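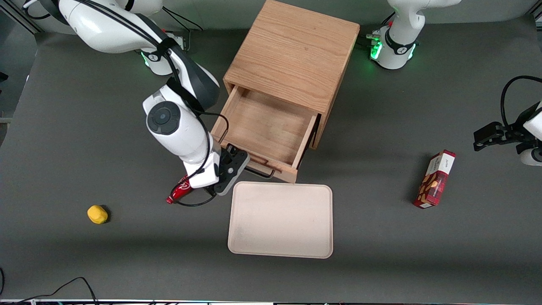

Laleck, 8/3/24

Food Trade Help > Ingredients > Preservatives and acids

Potassium sorbate does not dissolve well in my syrup
Posted by Tarek Shawky

Good morning to all. I make fruit syrup in a small workshop and I buy potassium sorbate in granules from Kostari. My dose is 1000 mg per kilo of syrup. With the old bag I had no difficulty, but with the new one I find small white grains at the bottom of the kettle. I add it at the end, together with the citric acid, and I stir for seven minutes. The supplier says that the certificate is in order. Is the product bad, or do I make a mistake? I have 1119 bottles to fill before September and I would not like to throw away a batch.

Cherry Mae Belmonte
Dear Tarek, I think the problem is the order of adding. Potassium sorbate dissolves easily in water, but when it meets a strong acid it can turn into sorbic acid, and this dissolves badly. Then you see white grains or a thin layer on top. Please dissolve the sorbate first in a little plain warm water, stir it into the syrup, and only when it is well mixed add the citric acid, also dissolved and slowly. It is also good to ask Kostari if the granule size has changed, for bigger granules need more time. Please check also the permitted limit for your type of product, it is not the same in every country.

Belkadi
We had the same and changed to powder from Tromivow. No more grains. It makes dust so wear a mask. Minimum order was 4000 kg when I asked, maybe too much for you, but they have resellers.

Tarek Shawky
Thank you both. I did add them together, so I will try a small pot with the sorbate first.

Contact | Copyright Food Trade Help | Back to top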